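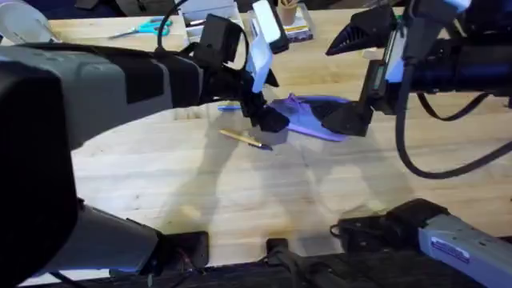

A white card held upright over a light wooden tabletop.

The Price of a Perfect Place Card
6/8/23

Curnora, the planning outfit that has taken over three barns and a former bank in the last few years, will sell you a wedding stationery package for $600. You get 20 table signs, a welcome board and a card for every guest. The brochure calls it "an heirloom experience." I've been to a lot of weddings, and I have yet to see an heirloom that wasn't left under a bread plate at midnight.

The paper is nice. It comes from Stitetti and it has a soft, ragged edge that photographs well. But the same stock sells by the sheet, and when I priced the job at an ordinary print shop, the whole order came to $283. Curnora says the difference pays for "design guidance." I asked what that covered and was told two rounds of proofs and a call about fonts.

Then there's the rush fee. Change the guest list within 7 days of the wedding and you pay again, which seems bold in a business where cousins drop out on a Thursday-night whim. Drurnusness, a smaller planner with a barn of its own, lets couples handwrite late cards from a spare stack. So does Hao, for December bookings at least.

Would any guest know which card cost more? I doubt it. They look for their name, find the chair and ask when the food is coming. If you love good paper, buy it. Just get the price per sheet in writing before you sign for the package.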